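Let the Bad Demos In
Last updated: September
By Nisreen Qaisi

I have spent most of my summer picking things up with a robot arm and putting them down again, and I would like to make a case for doing it worse.

Our group, Gaete, gathers examples for a system that learns to handle small objects by copying people. One of us drives the arm, the software records every joint, and at the end we have an episode. We had 600 of them by the start of August, nearly all in simulation, and they were beautiful. Smooth reach, clean grasp, straight drop. Ona Ramanauskas, who drives better than any of us, could do a marker-into-cup episode in 8 seconds flat and I could have watched her all afternoon.

The model trained on those episodes was hopeless the moment it drifted. A marker tilted a little in the fingers, the arm came down beside the cup, and then it simply carried on as if the cup were there. Of course it did! We had never shown it a person missing. We had thrown those away.

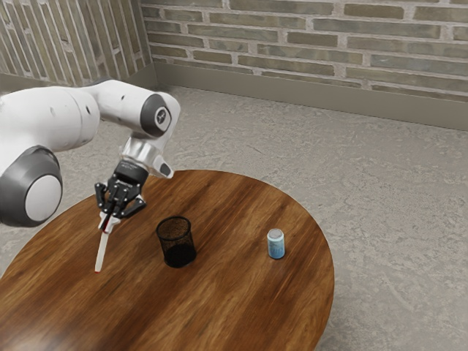 So I went through the discard folder, which was bigger than I'd like to admit, and pulled out every episode where the driver went wrong and then fixed it. Came in too low, backed up. Let the marker swing, waited, tried again from the other side. These are wonderful things to watch (I mean it) and they hold the stuff we most wanted the model to learn: what to do next when the plan is off.

Estela Orellana disagrees with me, and she has a point. If you feed a learner hesitation it will learn to hesitate, and she has found 2 policies on our own shelf that dither over an open cup for no reason. My answer is to label the fumble and keep the recovery. It takes longer. A driver has to sit down afterward and mark where the trouble ended, and after 7 of those in a row your eyes cross.

I still think it's the best hour of the day. You see how people really move, all those tiny corrections, and you start noticing your own hands in the kitchen.

Keep the folder. Go look in it.

Recent
Why I stopped resetting the table the same way
Delia Ojeda on naming episodes
Notes from a month with Wekgate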